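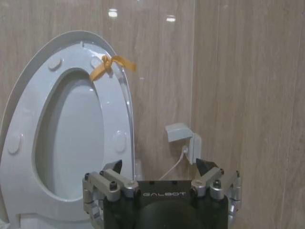

Skistville sign fines and campaign returns, README

Scraped and hand-typed records of election sign fines, plus the donation returns candidates filed with the town clerk. Council and mayor races only. School trustees not in here, maybe later.

What's in it

fines.csv - 253 rows, one per ticket. Date, ward, candidate, bylaw section, amount, paid or not.
returns.csv - donations over the reporting limit, as filed.
appeals.csv - 17 rows. Outcome blank means still waiting on the hearing officer.

Covers 4 elections. Oldest one is paper only, typed in by Judite Azevedo from photocopies, so expect the odd mispelled street name. Amounts were checked twice, addresses weren't.

Known problems

Skatus and Areck wards were merged partway through. Old tickets keep the old ward name, do not add them up without reading ward_notes.txt first.

Around 30 tickets have no candidate listed, just the sign company. Left as is. Please don't guess from the colour of the sign, somebody tried that and it was a mess.
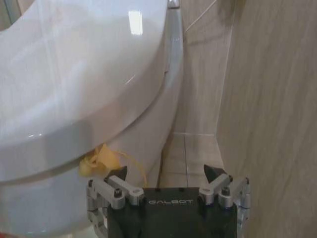
Illés ward returns came in late and were refiled in October. Both versions kept, use the "filed" column to pick the newer one. Cheques dated after voting day are flagged L.

Donor home adresses removed, first three characters of the postal code kept.

Licence

Public records, reuse how you like. Credit is nice. Corrections to Judite, with the ticket number and a scan if you've got one. Updates go up Wednesday nights when there's anything new.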